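Subject: Re: [home-sewing] Roman shade will not stay level
Date: 2020-06-14

Hello all,

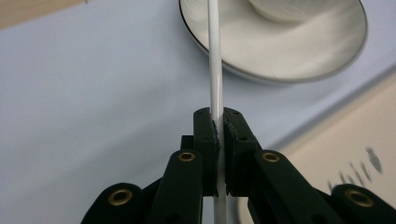 Should the rods in a Roman shade be as wide as the finished fabric? Cut them a little shorter, so that the rod can move in its pocket and does not push against the side seams.

I put this first because it is what most people want to know, and my message became long. The original question was this:

> I finished my first Roman shade last night, for the kitchen window.
> It is linen with a cotton lining, and I followed the Gellus pattern
> quite closely, only I made it wider. When the shade is down it looks
> perfect. When I pull it up, the left side rises faster than the right,
> and the folds lean. I have already taken out one rod pocket and sewn
> it again, and nothing changed. Also there are small bumps at the sides
> where the rods end. Is the fabric cut wrong? Must I start over?
> I would rather not, the linen was expensive.

I do not think you must start over. I have made shades for my own house and for relatives, and almost all my crooked ones were crooked because of the cords. The fabric was guilty only once. So please leave the scissors in the drawer for now.

First, the cords. Lower the shade completely and look at the place where all the cords come together, after the last screw eye. In this position every cord should be tight, but without lifting anything. If one cord is already pulling and its neighbor is a little loose, then the tight side will go up first. In your case I would look for a loose cord on the right. Untie the knot where they join, pull each cord gently until you feel the weight of the bottom bar, hold them all together with a clothespin, and tie again. It helps very much to have a second person who holds the bottom bar level.

I made the mistake to tie the cords while the shade was lying on the table. On the table there is no weight, so everything looks equal. When it hangs, the knots at the rings become tighter, and each knot takes a different length. Now I hang the shade first, leave it one night, and tie the cords in the morning.

Second, the rings. You wrote that you made the shade wider than the pattern. The Gellus pattern has three columns of rings, if I remember correctly, and this is fine for a narrow window. For a shade of 90 cm or more I add one column. Otherwise the fabric between the columns hangs down in the middle of each fold, and the whole thing looks tired. Please check also that the rings are exactly above each other. I mark them with chalk along a long ruler, from the top to the bottom, and I do not trust the measurements from the side seam because my side seams are not so straight as I would like.

Third, the bumps at the sides. Here I am fairly sure it is the rods. When the pocket is finished it is always a bit shorter than you calculated, because the stitching and the thickness of the lining take something. If the rod has the full width, it has no place to go and it makes a bump. Pull one out and cut a small piece from it. Then smooth the end with a nail file or fine sandpaper, because a sharp end will make a hole in the linen sooner or later. After this I close the pocket by hand with only a few stitches. If the shade has to be washed, I can open it again in one minute.

About which rods to buy. I have tried three kinds.

The wooden dowels from the lumber store are cheap, but mine bent after one winter over the radiator. Maybe in a dry room it is different.

The fiberglass ones from Drerkari are thin and stay very straight. They are my favorite for linen because you do not see them through the cloth. Cutting them is unpleasant, the dust itches. Wear gloves and do it outside, with a mask.

The plastic rods from Bråten are easy to cut and do not rust. For a wide shade they are too soft in my opinion. I used them in a bathroom shade of 60 cm and there I have no complaint.

For the bottom bar I always take something heavier, a flat metal bar. A light bottom bar is another reason why a shade goes up crooked, because nothing is pulling the cords straight. I wrapped mine in a piece of lining fabric so that it does not make a mark on the linen.

One more thing about the mounting board. Put a small level on it before you change anything else! My kitchen window is old and the top of the opening is not horizontal at all. I had screwed the board parallel to the opening, and then I was angry with the shade for a week. If your board is not level, you have to choose: either the shade is level, or it follows the window. I chose level, and I filled the gap with a thin strip of painted wood.

If after all this the folds still lean, measure the distance between the rod pockets on the left edge and on the right edge. They should be the same for each pocket. A few millimeters are not important, but if all of them go in the same direction they add together. In that case it is enough to sew again the pocket with the biggest difference, and you can leave the others.

Somebody asked last month also about cord. I use the Flavach braided cord in white, and I buy the spool of 500 meters together with my sister, because the small packages cost too much for what they contain. It does not stretch, at least I have not noticed it. The twisted cord from the market did stretch, and the shade became crooked again by July.

And please, if there are children in the house, put the cleat high on the wall and wind the cord around it every time. My cleat is well above the reach of my nephews. There are also systems without a free cord, but I have never made one, so I cannot give advice on them.

Tell us which side had the loose cord, I am curious if I guessed right.

Greetings from a rainy place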